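Call for participants: reading small print on grocery packaging

Himley Labelling Study, second round
Posted November 2023

Himley is recruiting adults who do the grocery shopping for their household, in whole or in part, to take part in a study of how people read small print on food and drink packages. The study covers package labels in English and in one or more other languages. Recruitment stays open until all places are filled.

Background

The first round closed in May. It used 500 flat label proofs shown on a desktop monitor. Reading times were consistent between participants, but the proofs were flat and evenly lit, and the results could not be carried over to cylindrical jars, foil bags or cartons stacked side by side. The second round uses filled retail packages on standard shelving, under three lighting levels.

The label set was compiled by Marlina Wuisan and holds 1172 items. Each participant will see a small part of it. Items are drawn at random within four groups: hot drinks, cooking sauces, dry goods and confectionery.

What participants do

There are 2 sessions, held at least one week apart. Each lasts up to 90 minutes with a break at the midpoint.

Session one is a search task. You are given a written prompt, such as "net weight" or "contains milk", and a group of packages. You find the information and read it aloud. Your reading distance and the time taken are recorded.

Session two is a comparison task. You are shown pairs of packages and asked which you would choose for a stated need, for example the lower sugar content per serve. You then mark on a paper form which parts of the label you used. There is no tasting, and no package is opened.

Sound is recorded in both sessions. Your face is not recorded.

Who can apply

You must:
- be 18 or older
- shop for groceries at least twice a month
- be able to read English at an everyday level
- be able to stand or sit at a shelf for 20 minutes at a time (a stool is provided)

Reading glasses and contact lenses are fine, and you should bring whatever you normally wear to the shops. We are short of participants over 60 and of participants who read Chinese, Indonesian or Korean as a first language. Applicants in these groups will be offered times first.

You cannot take part if you work in package design, food labelling or label printing, or if you took part in the first round.

Payment and travel

Participants are paid $45 per session by bank transfer within ten business days. If you attend the first session only, you are paid for that session. Travel by public transport is reimbursed on presentation of a receipt or card statement. Parking is not reimbursed.

Data

Records are stored under a participant number. The list linking names to numbers is kept separately and destroyed when the analysis is finished. You may withdraw up to 14 days after your second session, and your records will be deleted. Colour vision and near vision are checked at the start of session one. The results are given to you on request and are not a medical assessment.

How to apply

Complete the short form at the enquiries desk or ask for it by email. State your age group, the languages you read and the days you are available. Evening times are limited. You will receive a reply whether or not a place is available.

Questions about the sessions go to Slamet Wattimena, study coordinator. Questions about the label set go to Marlina Wuisan.
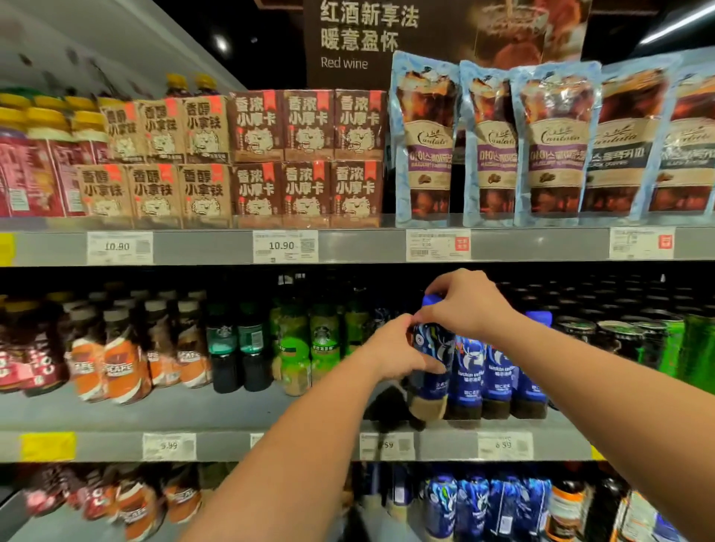 Cartons of latte on a shop shelf, with a bilingual sign for red wine overhead.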